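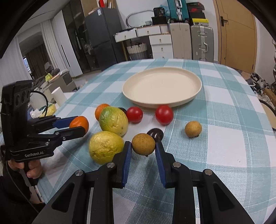 One user from Hekstead wrote to us that her small fruits always rolled off the plate before the guests came, and asked if she must buy a deeper bowl. A deep bowl is not necessary. Please follow the order in this section.

4.2 Arranging small fruits on the Bastine round plate

1. Spread the tablecloth and pull it flat. Put the plate toward the back of the table, so you have free cloth in front of you.

2. Lay the fruits loosely on the cloth. Do not pour them from the bag.

3. Look at each fruit from all sides. Take out the ones with soft spots.

4. Place the citrus fruits first, against the raised rim.

5. Put yellow and tan fruits next to them. Fruits with wrinkled skin hold their place better than smooth ones.

6. Add the cherry tomatoes and the dark fruits last. They are glossy and roll easily.

Note: The plate carries up to 1,000 g. For one layer of small fruits, 400 g is usually enough.

Note: If you will not serve within 60 minutes, cover the plate with a clean cloth and keep it in a cool place.

CAUTION: Do not lift the full plate with one hand. Hold the rim on both sides.

CAUTION: Small round fruits can be a choking danger for young children. Cut them before you serve.

For washing the plate after use, see section 7.

Ponidau Tableware, set-up guide, edition December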